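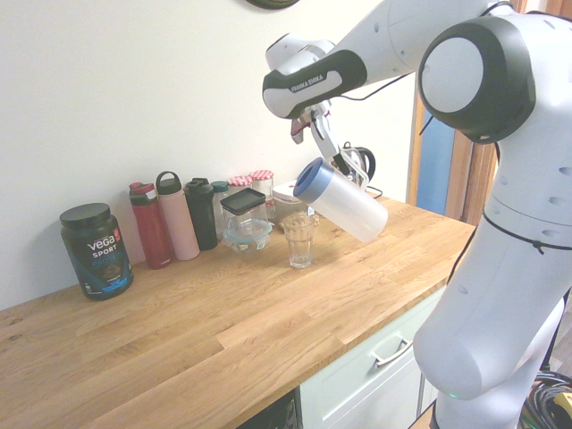

11/11/2021

I promised to write down how we take care of our kitchen arm, and I have delayed it too long. Ignacio Alcantara asked me for it two times already. He is going to run the same kind of cell in Cudonstead from January, and he wants to know what he should put in his notebook before he starts. So, Ignacio, this post is for you, but maybe it helps other people also.

The task of our cell is pouring. The arm takes a container by its upper part, brings it over a drinking glass on the counter and tilts it. It sounds like a small task. I have spent the most of this autumn with it.

**Before the power**

I start always with the cables. I follow each of them with my hand, from the plug to the machine, and I look if something is pressed or bent too hard. The cable on the arm itself needs more attention than the ones on the floor, for the reason that it moves. It must have enough slack for the whole motion, but the loop should not be so big that it catches on the edge of the counter. In the old laboratory in Jerkutau I lost one good cable like this. The joint turned, the cable did not want to turn with it, and I heard a small click which I still remember.

Then the base. I check the mounting bolts with the same wrench every time and I draw a line with a paint pen across the bolt head and the plate. If the line is broken, the bolt has moved. My first boss at Van Loon did this on every machine in the hall and I thought it was too much. Now I do it too.

**The fingers**

The fingers are the part that gets dirty first. We run with metal fingers and a smooth frosted container, and this is not a friendly pair. A bit of powder or a bit of oil from somebody's hand is enough, and the container begins to slide when the arm tilts it. You don't see it in the first pour. You see it after twenty or thirty, when the opening is suddenly lower than it was in the morning.

I wipe the inside faces of the fingers with alcohol and a cloth without fluff, then I wipe the container at the height where it is held. After this I do the homing of the gripper, closed and open, and listen. It should sound the same in both directions. When it did not, one time, I found a grain of sugar.

I also learned to grip near the top end of the container. Earlier I took it in the middle, and the bottom part came too close to the arm when it tilted. Higher up is better for us, but then the grip force must be correct. Too little and it slides, too much and the walls bend in and the water comes out before you want it. I changed the force in small steps and wrote every value on paper — I don't trust my memory for this.

**The pouring position**

I teach the position with an empty glass and an empty container. I move the arm by hand until the opening points to the glass, I save the point, and then I go back and come again from the start position at low speed. Only when it has arrived well several times I put water.

The glass must stand always on the same place. I had tape on the counter but the tape went away with cleaning. Now I use a thin paper template from the counter edge, put it down, place the glass, take it away. Slow but good.

The other things at the back of the counter, the bottles and jars and the kettle, stay there during the work. It is a kitchen and we want that it looks like one for the arm. But I check that the elbow has free way above them when I change the program. If someone puts a taller bottle, the old path is not safe anymore just because it was safe yesterday.

**The log**

I keep a book with three columns: date, number of pours, what I did. Every 200 pours I clean the fingers, even if they look clean. At 2000 I take the fingers off, look at the screws and put them back with a new drop of thread locker. At 3000 I do the pouring position again from zero. These numbers are not from the manual, they are only mine, and for another container they will be different. The complete morning check costs me 60 minutes if I drink a coffee in the middle, and less if I don't.

One thing is still not solved. The last drops run back along the outside of the container when it comes up again. A quicker movement at the end helps a little, but with the quicker movement the container turns a bit between the fingers. My colleague from Zultirau recommends soft pads on the metal. I have ordered two kinds, one thin and one thicker, and they should come next week.

Ignacio, bring your own paint pen. The ones in the shop in Cudonstead are dry when you buy them.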